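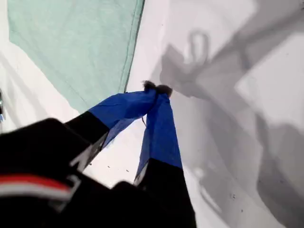 先週の日曜日、やっと机の高さを決めました。前に使っていた作業台は少し低くて、アームの肘が下がったときに、手首のケーブルが布にさわりました。今の机は端をクランプで固定しています。押してもほとんど動きません。小さいことですが、私にとっては大きい進歩です。

前の記事を読んでいない方のために書くと、私はWeklowという共同の工房で、Tシャツをたたむ二本のアームを作っています。Weklowは駅から歩いて行けるところにあって、夜九時まで使えます。私は仕事のあとに行くので、平日は二時間くらいしか作業ができません。機械の専門家ではありません。大学では化学を勉強しました。それから、日本語は私の母語ではないので、部品の名前がときどき変かもしれません。「継手」という言葉を「つぎて」と読むことも、去年まで知りませんでした。間違いがあったら教えてください。

今回は、青いカバーのこと、指先のこと、机のこと、そして今のたたみ方について書きます。

まず、カバーについてです。

最初、アームには何も巻いていませんでした。モーターと黒い部品がそのまま見えていて、私はその姿が好きでした。けれども、布を扱うと、思っていなかったところに引っかかります。ねじの頭、部品の角、ケーブルを止めるバンドの端。Tシャツはやわらかいですから、引っかかるとすぐに形が崩れます。一度、袖が肘の部品に引っかかったまま、アームが反対側へ動いたことがありました。袖の縫い目が少し開きました。私が家で着ていた古いシャツだったので、損をしたのは私だけです。

それで布を巻くことにしました。故郷のSodevdaleには、Sjöbergという小さい布の店があって、帰省したときにそこで安い青い布を買ってきました。もっと地味な色がほしかったのですが、残りの長さが足りる布は青だけでした。工房に持って帰ってから、青はとても便利だと分かりました。シャツの色と全然ちがうので、カメラの画像の中で、どこまでが腕で、どこからがシャツか、すぐに区別できます。シャツのほうは薄い緑色を使っています。

布を巻くときに難しいのは、関節のところです。きつく巻くと、曲がったときに布が引っぱられて、モーターに余分な力がかかります。ゆるく巻くと、今度はその布がしわになって、指の間に入ろうとします。私は三回やり直しました。今は、長い部分はきつめに巻いて、関節の前で一度切って、指のところは袖のようにかぶせるだけにしています。縫い物は子どものとき祖母に少し習いましたが、まっすぐ縫うことは今でもできません。近くで見ないでください。

ケーブルはカバーの中に入れませんでした。中に入れると見た目はきれいですが、故障のときに全部ほどかなければなりません。先月、右のアームの通信が切れたとき、原因はコネクタの接触でした。外に出してあったので、五分で直すことができました。きれいに作ることと、すぐに直せることのどちらかを選ぶなら、今の私は直せるほうを選びます。

次は指先です。

二本の指は、先が細くなっていて、閉じると先で合うようになっています。最初に作った指はもっと太くて、平らでした。平らな指は箱を持つときには良いのですが、机の上に平らに置いた布の端を拾うことが苦手です。布と机の間には、すき間がほとんどないからです。指の太さより薄いものを、上からつまむ必要があります。人間は爪を使ったり、指の腹で布を少し寄せて山を作ったりします。私は自分の手の動きをスマートフォンで撮って、何度も見ました。すると、私は布を「つまむ」前に、必ず少し「寄せて」いました。三十年以上服をたたんでいますが、気がつきませんでした。

アームにも同じことをさせています。指を少し開いて布の上に下ろし、軽く押して、ゆっくり閉じます。布が指の間で小さい山になって、それをはさみます。押す力が弱いと、指は布の上をすべります。強いと、布ではなく机を押してしまい、アームの根元が浮くような感じになります。ちょうどいい力を見つけるまで、同じ動きを100回くりかえして、ノートに丸とばつを書きました。夜の工房で一人で丸とばつを書いていると、少し学校のテストの採点のようでした。

丸は最初の日より増えましたが、どの設定が一番良いかは、まだはっきり言えません。湿度によっても変わるような気がします。これは私の印象だけで、測っていません。

モーターの制御にはVolteroの基板を使っています。設定の画面は英語とドイツ語だけで、日本語はありません。私はどちらも読めますが、工房のほかの人に見せるときに説明が大変です。制御の周期は1000Hzにしました。最初はもっと遅くしていて、アームが布を押すときに細かくふるえていました。周期を変えたらふるえが小さくなったので喜びましたが、同じ日にねじも締め直したので、どちらのおかげなのか分かりません。一度に二つのことを変えてはいけないと、化学の実験で何回も注意されたのに、またやりました。

それから、位置の目盛りについて。私のプログラムの中では、指の開き具合を0から2000までの数字で表しています。2000が一番開いた状態です。右の指は、ある日から1027のところで小さい音がするようになりました。止まるわけではありません。ただ「カチ」と鳴ります。分解して、歯車を見て、ほこりを取って、また組み立てましたが、まだ鳴ります。今は1027を通るときの音で、指が半分くらい開いたと分かるので、便利だと思うことにしました。でも、いつか壊れるかもしれません。予備の歯車は注文しておきました。

たたみ方の話に進みます。

私は最初、店でたたんであるような、きれいな長方形をいきなり目標にしていました。前の記事にもそう書きました。しかし、そこまで行くには動作が多くて、途中で一つ失敗すると全部やり直しになります。それで、仕事を小さく分けました。第一段階は、シャツを平らに広げる。第二段階は、袖を内側へ入れる。第三段階は、肩のほうを中へ折って、形を整える。最後に裾と合わせて、小さくする。段階ごとにアームを止めて、両方の手を布から離し、そこで私が見て、続けるかどうかを決めます。 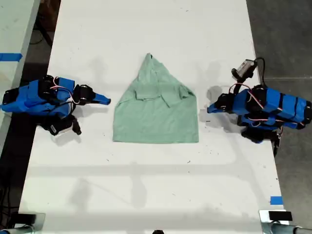 このように止める場所を決めてから、気持ちがずっと楽になりました。以前は最初から最後まで動かして、結果だけを見ていたので、どこで悪くなったのかを思い出すのが大変でした。今は段階の終わりに確認するので、たとえば袖の折り目がずれていたら、そこから直すことができます。時間はかかります。でも、私は急いでいません。私の家の洗濯物は、今も私が手でたたんでいます。

肩のほうを折ると、シャツは家のような形になります。下が広い四角で、上が屋根のようにとがっています。計画していた形ではなく、左右のアームが同じように内側へ布を運ぶと、自然にこうなりました。最初は失敗だと思いました。しかし、この形は毎回よく似ていて、次の動作を決めやすいです。とがったところをつまんで下へ運べばいいからです。折り紙の途中の形に似ていると思います。折り紙の本には、途中の形にも番号がついていますね。私も自分のノートに「家」と名前を書きました。

困っているのは、裾に近い側です。裾がまっすぐになっているときは、何も問題がありません。けれども、肩のほうを折るときに少し引っぱると、裾もいっしょに動いて、ななめになることがあります。人間なら、もう一方の手で裾を押さえます。アームは二本しかなくて、二本とも肩のほうで働いています。第三のアームを作りたいという考えが頭に浮かびましたが、財布のことを考えて、すぐに消しました。次は、一本で押さえて、一本で折る方法を試します。遅くなりますが、安いです。

机の表面も大切です。白い机は見やすいので選びました。ただ、白い面には影がよく出ます。アームの影が布の上に落ちると、画像の中で布の端を見つけるプログラムが、影の端を布の端だと思ってしまうことがあります。照明の向きを変えたり、カーテンを閉めたりしましたが、影を全部なくすことはできませんでした。今は、影があっても間違えないように、プログラムのほうを直しています。これが一番時間のかかる仕事になりそうです。

手首のカメラは、角度を決めるのにずいぶん悩みました。下に向けすぎると指ばかり映り、上げすぎると布が見えません。今の角度が正しいかどうか、まだ自信がありません。カメラのケーブルも、手首が回ったときに張らないように、少し長めに残しています。

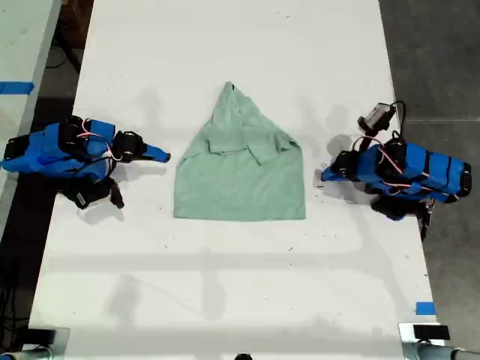 左右のアームと、途中までたたんだTシャツ。

この段階から最後まで行けるのは、調子のいい日だけです。調子の悪い日は、とがったところをつまむ前に指がすべって、「家」の屋根がつぶれます。そうなったら、私が手で直してもう一度やるか、その日は片づけて帰ります。

机には青いテープも少し貼ってあります。工房の机は使う日によって動かすことがあるので、テープがあると元の場所にもどしやすいです。となりの机にも貼りました。はがすとき跡が残らないテープを選んでください。私は前に安いテープを使って、のりを取るのに一晩かかりました。

もし同じような物を作りたい方がいたら、布を巻くのは早いうちにしたほうがいいと思います。私は動くようになってから巻いたので、重さが変わって、力の調整を最初からやり直しました。布は軽いと思っていましたが、腕の先につくと意外に影響があります。それから、練習に使うシャツは、同じ物を何枚か用意してください。洗濯すると布の性質が変わって、昨日の設定が今日は合わないということが起こります。

質問を二つもらっていたので、ここで答えます。

「いくらかかりましたか」という質問には、申し訳ありませんが、正確に答えられません。レシートを半分なくしました。モーターが一番高くて、布が一番安かったです。

「タオルもできますか」という質問もありました。タオルは四角いので簡単だと思って、一度やってみました。厚いので、つまむことは楽でした。しかし重くて、持ち上げると端が下がり、机にこすれて曲がってしまいます。シャツのプログラムをそのまま使うことはできませんでした。タオルのことは、シャツが終わってから考えます。

次の記事では、裾を押さえる方法について書く予定です。予備の歯車が届いたら、1027の音がどうなったかも書きます。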